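Notebook, Tremham workshop
2022-04-19
Bed clearing and blanket folding, hand-held gripper, second block 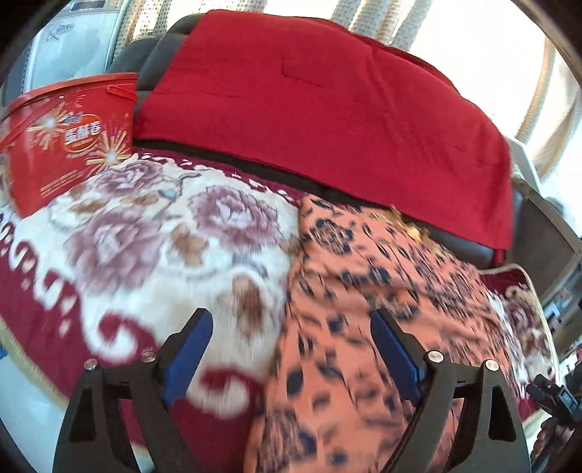
Went in this morning thinking we might get through the whole of the bedding list and came out with less than half of it. I'm writing this up while I'm still annoyed, so Efe, take the tone with a grain of salt.

The question from Gillcombe is still the same one they asked in November: can a machine make a bed, or at least leave one tidier than it found it. My answer is still no. It can move cloth about. I've now watched a good many hours of cloth being moved about and I don't think it is the same job.

What bothers me is that even the hand-held tool, with a person's arm and a person's eyes behind it, is slow at this. If I am doing the thinking and the two fingers are doing only the pinching, and it still takes me far longer than my bare hands would, then the arm at Geerts has a poor ceiling. Bláthnaid disagrees. She says I am slow because I keep wanting to use my other hand, and that a policy won't have that habit. Maybe. A policy won't have forty-odd years of folding blankets either.

Notes on the fabrics while they are fresh.

Plush rose blanket. Bulky, and the pile is the trouble. You close on what feels like an edge and you've got a mouthful of fluff and no backing. Had to go in deeper than I like and come up at an angle. Once it is properly held it stays held, so the blue pads are fine on it. The red border is a help to me since I can see where the edge runs, but I wouldn't count on that for anybody's plain grey blanket.

Orange leopard print. Much easier to pick up and much harder to put down. It slides over the plush, and any fold I made in it opened again when I let go. Two-finger grip gives you one point of control and the rest of the cloth does what it wants. Fermín's trick of dragging the fold flat with the back of a finger works about every second try. I'd like him to show me again because I'm sure I'm doing it at the wrong height.

Red quilt. Heavy. I can shift a corner. I can't lift enough of it at once to refold it, and dragging it only brings whatever is underneath along for the ride. I left it up against the headboard and did the rest around it. If the answer to "make the bed" is "except for the quilt" then we should say so in the report and not bury it in a table.

Ran into the usual problem with matching patterns. The rose pattern turns up in more than one place on this bed, and twice I reached for what I took to be a corner of the blanket and it was a different piece altogether. If I can get that wrong standing right there, I don't see how the model is going to sort it out from the wide lens. Amândio wants to put a note in the labels for it. Fine, but a note in the labels doesn't make the next bed any clearer.

Light. Window is behind the bed, sheer curtains, bright day. The far side was glowing and the near side of the dark fabrics went muddy. I asked about closing something heavier over it and was told real bedrooms have windows. True enough. I would still like one block with even light so that we know which failures belong to the light and which belong to the grip. At present we are guessing.

Numbers, for what they are worth. We have 1,162 takes logged for bedding since we started and 975 of those are marked as usable. That sounds healthy until you read what "usable" means on the sheet, which is only that the tracking held up and the cloth moved. It says nothing about whether the bed ended up tidier. I went through some 74 of the usable ones last week with Tadhg and we agreed on four that either of us would have called a finished job at home. Tadhg has teenagers, so his bar is not high.

I don't want to be the one who is always grumbling. Sorting hard parts into trays is going well, and I said so at the last meeting. The bench at Plokudville runs most of a shift on brackets now with one person keeping half an eye on it. But a bracket is the same shape after you drop it. A blanket never is, and I think people upstairs saw the bracket video and drew a straight line from there to laundry.

Things to sort out before the next block:

Check the screws on both fingers. I thought the left one had a bit of play by the end but it may have been my wrist.

Try the longer pads if they've arrived. Bláthnaid says they are in the cupboard by the sink, I looked and saw only tape.

Ask Gillcombe what they would accept as a made bed. Flat? Folded at the foot? Nothing on the floor? We've been arguing about it among ourselves and it isn't our call.

Change the sheet so "usable" and "finished" are separate columns. I'll do this one myself tonight.

Have someone fold the same pieces by hand, one-handed, with a stopwatch going. Efe volunteered. I suspect one hand will turn out to be most of the handicap and the gripper the smaller part, and if so I owe Bláthnaid a coffee and we should be pushing for two tools at once.

Later, same day: Bláthnaid read this over my shoulder and wants it on record that the orange one stayed folded for her on the first go. It did. I asked her to do it again and she said she had a bus to catch.

Pads wiped down and the tool is back on its hook. Battery on charge.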